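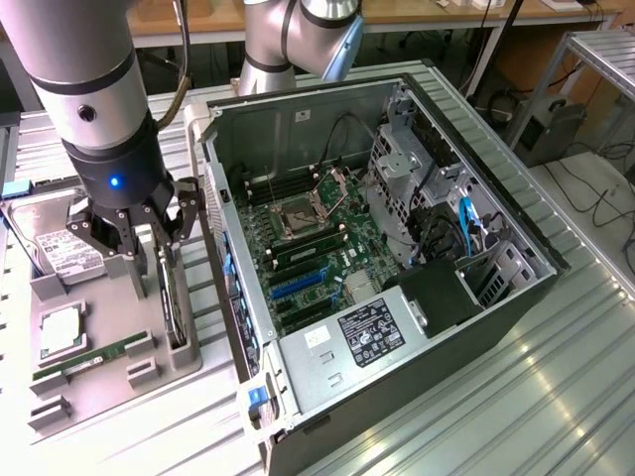
Texto: equipa de documentação Haltis | Guia de montagem da célula Mallow, secção 9 | Revisto em julho

9. Preparar o tabuleiro e ensinar o primeiro ciclo

Se chegou até esta secção, já tem os braços aparafusados, a rede configurada e o botão de emergência testado. Se saltou a secção do botão de emergência, volte lá, por favor, eu espero. Agora vem a parte de que mais gosto: pôr a Mallow a mexer em peças de computador a sério. Escrevi estes passos enquanto montava uma célula de raiz, por isso a ordem é a que funcionou comigo, com os tropeções pelo meio.

9.1 O que convém ter à mão

Uma torre que possa sacrificar (a sério, não use a do escritório), um disco de 3,5 polegadas, um processador, um módulo de memória e o tabuleiro de peças cinzento que vem na caixa 2. Vai precisar também da consola Nistari com o perfil "torre deitada" já carregado.

9.2 Posicionar a torre e o tabuleiro

1. Retire o painel lateral e deite a torre na bancada, com o interior virado para cima.

2. Encoste o tabuleiro ao lado esquerdo da torre. Eu aproveito as ranhuras da bancada para o alinhar - poupa-me uns bons minutos de calibração.

3. Coloque as peças nos encaixes: o disco em cima, o processador no recesso do meio, a memória deitada entre os blocos de retenção, por baixo do processador.

4. Abra o suporte metálico do socket e deixe-o levantado. O perfil de origem conta com ele aberto e não o abre por si.

5. Prenda os cabos soltos da torre com abraçadeiras, afastados do socket e das ranhuras de memória. Os cabos SATA são os piores, fazem uma curva larga e apanham os dedos da pinça quando menos se espera.

Nota: os encaixes vazios do tabuleiro podem ficar vazios. Na Nistari, marque-os como "sem peça", senão a célula vai lá procurar qualquer coisa e pára com o erro 134.

Cuidado: desligue a torre da corrente antes de começar. Uma fonte montada na caixa continua a ser uma fonte, e não quer uma pinça metálica perto dela com tensão.

9.3 Ensinar os pontos de recolha

6. Na Nistari, escolha Ensinar > Tabuleiro e ponha a velocidade em modo lento.

7. Leve a pinça à mão até ficar por cima da primeira peça. Não tenha medo de empurrar o braço, ele cede bem (da primeira vez fui tão delicado que demorei uma eternidade!).

8. Desça até os dedos ficarem um de cada lado da peça e feche a pinça pela consola. Grave o ponto.

9. Suba na vertical antes de qualquer movimento lateral e grave também esse ponto. É o meu conselho mais repetido desta secção toda, porque um disco arrastado contra a parede do encaixe deixa o tabuleiro torto e depois nada bate certo.

10. Repita para as outras peças. No processador, pegue sempre pelas arestas e com a força no mínimo.

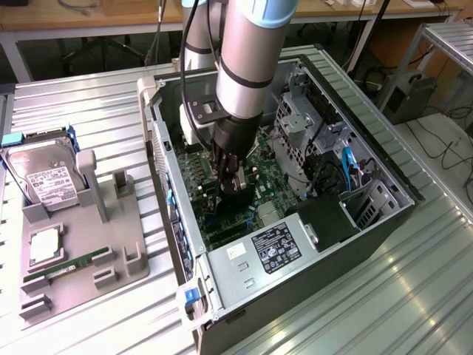

9.4 Ensinar a aproximação à placa-mãe

11. Mude para Ensinar > Torre. A consola pede a altura livre por cima da caixa; meça do ponto mais alto que encontrar, que quase sempre é a estrutura dos discos e não a placa.

12. Faça a primeira descida com a pinça vazia. Pare acima da ranhura de memória, espreite dos dois lados e corrija a rotação do punho antes de gravar.

13. Grave o ponto de aproximação e só depois o de inserção. Se os gravar ao contrário, a Nistari aceita na mesma (já pedi que isto mudasse) e o braço desce na diagonal.

14. Se usa o segundo braço, abra Zonas e reserve a área da torre para um braço de cada vez. Com a opção Paewai instalada isto é automático, mas eu confirmo sempre.

Cuidado: mantenha as mãos fora da caixa enquanto a célula estiver em modo automático, mesmo que os braços pareçam parados. Podem estar só à espera um do outro.

9.5 Primeiro ciclo completo

15. Volte a pôr as peças nos encaixes e corra o ciclo em modo lento, com o dedo no botão de pausa.

16. Se a memória não entrar à primeira, não suba logo a força. Confirme se as patilhas da ranhura estão abertas e repita o passo 12.

17. Quando o ciclo correr bem, guarde o programa com outro nome e passe a velocidade para 69 %. Eu fico por aí durante o primeiro dia - há tempo para acelerar depois de conhecer os ruídos normais da máquina.

Nota: se mudar de modelo de torre, os pontos do tabuleiro continuam válidos. Só precisa de refazer a parte 9.4.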